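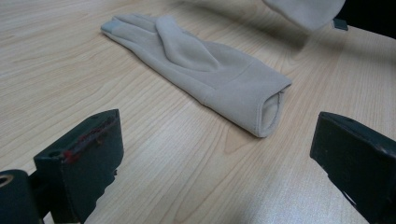 Workum hall, cold-weather check – September

Boiler: starts on timer. OK.
Side door: closer slow, does not latch. Adjust.
Outside steps: grit bin half full. Order one bag from Brindow.
Lost property: sort before Sunday, pair up what can be paired.
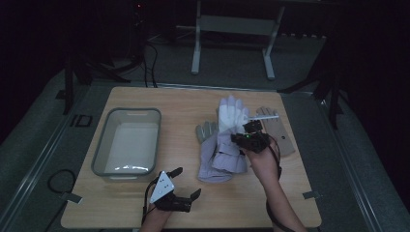
Gloves and gray tub, sorting table.

Extinguisher, kitchen: pin and tag in place. OK.
Heater, back room: 800 W, cord worn near plug – out of use until replaced.
Walkway to exit: 60 inches clear. OK.
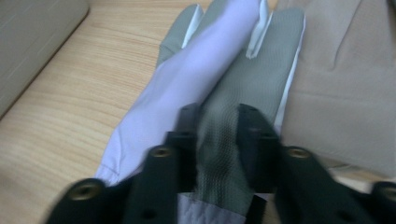

Glove with gray mesh panel.

Exit light: dim. Recheck at next visit.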